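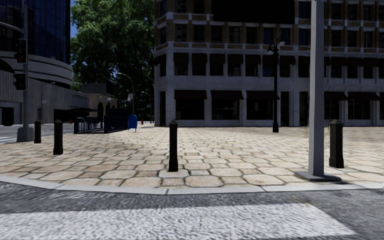 Paved corner with bollards and crosswalk, simulated view.

Thread: Does Plunov's current account surplus mean anything at this point?

marginal_kr
The third-quarter release came out Tuesday and the headline is another surplus, the 3rd in a row at the same share of output. The finance ministry calls this proof of competitiveness. I went through the component tables and I don't see it. Goods exports are flat in volume. Goods imports are down. Almost all of the improvement comes from primary income, meaning profits earned abroad by companies with a registered office here. Those profits get booked as national income whether or not a single person in Plunov ever spends them.

Has anyone tried stripping out the retained earnings of the holding companies? I would like a number before I argue with people at work.

tarn_ledger
You can do it approximately. Take reinvested earnings from the direct investment table, then remove the share belonging to portfolio shareholders who live outside the country. The second step is the weak one. The statistics office publishes foreign ownership only for listed firms, and only once a year.

When I did this for last year the surplus fell by more than half. I would not quote that anywhere. The ownership share moves a lot between surveys.

F_Cuypers
The adjustment is legitimate but I think you are both reading too much into it. Reinvested earnings are real income. If a Plunov company owns a plant in Wallero and the plant makes money, the claim on that money sits in Plunov. Where it gets spent is a separate question from who owns it.

The weaker part of the official story is imports. Import volumes fell because households stopped buying durables. A surplus that widens on falling imports tells you about domestic demand and says very little about competitiveness.
Floor Cuypers

marginal_kr
Agreed on imports. On the first point, the claim sits with whoever holds the shares, and for the two largest groups most of them are not residents. The accounts treat reinvested earnings on direct investment one way and retained earnings on portfolio equity another. That asymmetry is the entire problem. If the firm paid everything out as dividends, the outflow would show up and the surplus would shrink with no change in anyone's real position.

F_Cuypers
That is correct as accounting. I withdraw "real income" and replace it with "income under the manual."

oldpeg
I remember when this board argued about the exchange rate. The wulden was fixed, the central bank bought whatever it had to buy, and everyone said the surplus was caused by the peg. Then they floated it and the currency went up. The surplus stayed. So what did the peg have to do with it?

tarn_ledger
Some. Price effects on trade take a couple of years and the float was not clean. The bank kept intervening through the first winter. Look at the reserves line in the financial account.

oldpeg
I have looked at it. The reserves line goes quiet after March and the surplus keeps going for years.

nberisha
I work on pension funding, so I come at this from the savings side. By identity the current account is national saving minus domestic investment. Compulsory second-pillar contributions went up under the last reform and most of the new money was placed abroad, because the domestic bond market is too small to absorb it. You can generate a persistent surplus from that alone, with no story about exporters at all.

The contribution schedule is legislated through 2038. Unless domestic investment picks up, I would expect the savings side to keep pushing in the same direction until then.

Nataša Berisha

marginal_kr
Do you have the contribution flows by year? The supervisor's site only shows me assets under management, which mixes in valuation.

nberisha
Table 489 in the supervisor's statistical annex. Contributions, benefits and transfers are in separate columns. Units are thousands of wulden, so divide by 1000 before you compare with the balance of payments, which is in millions. The annex changed its definition of transfers in the middle of the series and the footnote is on a different page.

F_Cuypers
I don't accept the identity as an explanation. Saving minus investment equals the current account every year in every country. You have picked the saving term as the one that moves. Household voluntary saving could have fallen to offset the compulsory part, and in Zaltero that is mostly what was found after a similar reform.

nberisha
Zaltero has deep consumer credit. People there could borrow against the forced saving. Here most households rent, hold little debt, and had little voluntary saving to cut. I would put the offset well below one half. I concede that is a judgment and I have not estimated it.

tarn_ledger
There was an Azimi working paper on offset with household panel data. Different country, small sample, but renters showed almost no offset. It supports Nataša's direction if not the size.

F_Cuypers
Renters in that paper were also younger. Age was entered as a linear control. I would not lean on it.

oldpeg
So we have holding company profits, pension money and weak durables. Three causes and nobody has given a share for any of them.

marginal_kr
I will try. Plan: take reinvested earnings net of the foreign portfolio share, use table 489 for net contributions, and run the import shortfall against the trend before the durables drop. They will overlap, since the first and third are components and the second is on the financing side, so they can't be added up.

tarn_ledger
Use the revised import series. The first vintage left out the bonded warehouses.

marginal_kr
Noted. I only have the first vintage downloaded. Will redo it tonight and post the sheet in the data subforum.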